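The Red Tablecloth, Continued

I bought the red tablecloth in Multstead for 20 dollars, on the theory that red hides sauce. It does. What it doesn't hide is water, and I am a person who carries dishes to and from the sink like a leaky bucket.
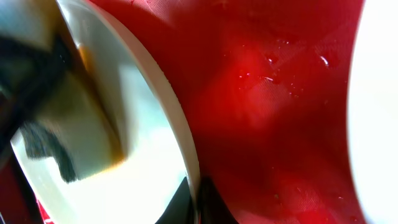

White dish, red cloth, a few drops already.

My mother's cloth lasted from 2000 until last April and never had a drop on it, or so she tells me every time she comes over. I wiped mine down twice last night and went to bed feeling smug.

The dish came from the same shop in Multstead. It chips if you look at it. I'd buy another.

Recent posts
Two days in Ilgate with the wrong shoes
The Mughal lamp, and where not to hang it
Soup from Istitz, attempt 2

Last updated March 2024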